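# Gostthorpe Student Manipulation Project: Tabletop Data Card

Release of May 1, 2023
Maintained by the Gostthorpe Robotics Club
Contact: Candela Collado, student lead; Piret Priedītis, faculty advisor

## Summary

This release contains 886 demonstrations of short tabletop tasks, recorded by club members with a pair of handheld grippers. Recording began in January. The data was collected for the club's entry in the Storkero student challenge and is shared with other school teams for coursework and non-commercial study.

## Collection

Each demonstration covers one task from start to finish. Operators stand at the table, begin with both grippers raised, and return to that position before the recording is stopped. New operators complete 5 practice runs, which are not included in the release.

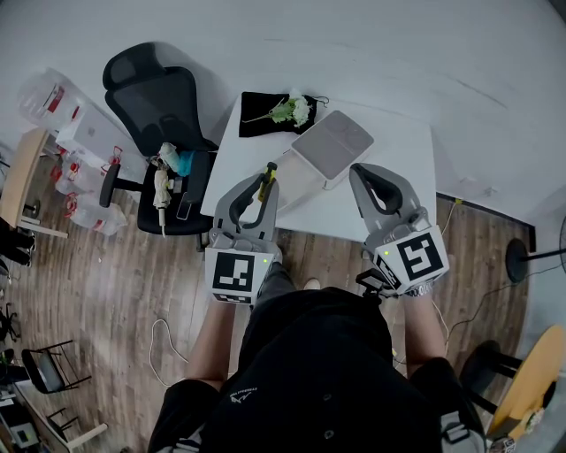

Gripper pose is recovered from the recorded video and stored once per video frame. The left and right grippers are tracked separately and must not be exchanged between sessions. Each carries a white cube with its own black pattern, and the calibration file lists the two patterns under `left` and `right`. Operators check that the green light on each gripper body is on before starting. Teams building a similar set should keep sleeves clear of the cubes; members record in short sleeves.

## Splits

- `train`: 80 percent of demonstrations
- `test`: the remainder, including all runs by operators who joined late in the project

## Known limitations

Pose tracking is lost in 37 demonstrations when one cube passes behind the other hand. These are kept and marked `partial`. Lighting and table height vary little, and models trained on this release alone should not be expected to perform well in other rooms.

## Terms

Reports that use the data should credit the Gostthorpe Robotics Club. Corrections may be sent to the student lead.

3 comments

**vdb_team** Does the pose file use meters or millimeters? The Van den Broek loader assumes millimeters and our paths look tiny.

**C. Collado** Meters. The units line was missing from the calibration file and has been added.

**fosau_reader** Could the partial runs be a separate download next time?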